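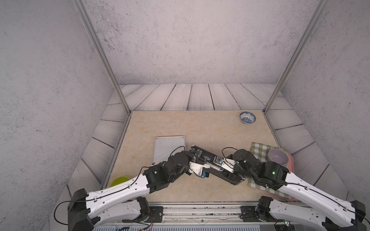
Larkgate, April

Notes for the afternoon talk, 30 minutes with questions.

Start with the site. Hatholm packs dry goods in a building with low ceilings and one loading door. Parsons did the first survey and we took over at the drawing stage.

The old line had 8 transfer points. Cartons jammed at most of them, usually on the bends. Show the floor plan here and leave it up.

What we changed: fewer bends, wider guards, one control panel by the door. The Rarnier lift stayed – it was sound and the crew knew it. Belt width went from 200 to 300 mm.

Say plainly that the install ran late. The floor was out of level and we had to remake the legs.

Spares: keep this short. Rollers and drive belts on site, motors on call.

Questions. Someone will ask about noise.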